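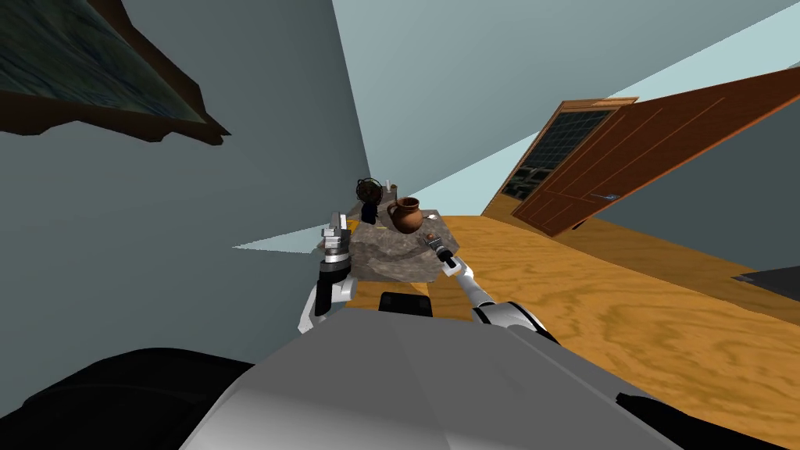

Henao Teleop-Paket: Aufgaben per Fernsteuerung vormachen

Henao verspricht, dass ein zweiarmiger Roboter eine Tischaufgabe lernt, wenn man sie ihm 25-mal vormacht. Wir führen das Paket seit Juli und würden diesen Satz so nicht unterschreiben. Einen Krug auf einer kleinen Tischplatte zu greifen, ist in der Simulation eine dankbare Übung. Sobald daneben ein Ventilator oder Kleinteile liegen, hängt viel davon ab, wer steuert.

Lieferumfang
Zwei Handcontroller, Bedienpult, Aufzeichnungssoftware Stuta, Simulationsumgebung mit Wohnraumszenen. Headset nicht enthalten.

Was taugt
Die Ansicht aus dem Kopf des Roboters ist brauchbar, beide Arme lassen sich getrennt führen. Aufnahmen können geschnitten und einzeln verworfen werden. Davon sollte man reichlich Gebrauch machen.

Was uns stört
Keine Kraftrückmeldung. Bei schräg gestelltem Kopf kippt der ganze Raum mit, und Ungeübte greifen daneben. Viktória Katona aus unserer Werkstatt brauchte 4 Stunden, bis sie die Greifer sicher führte. Ob simulierte Vorführungen am echten Gerät etwas nützen, belegt der Hersteller bisher nicht.

Technische Angaben
Speicher: bis 3000 Aufzeichnungen
Freiheitsgrade je Arm: 7
Handführung am realen Arm: nur mit Zusatzmodul Fullura

Beratung und Vorführtermine: Walid Akl, Fliltlow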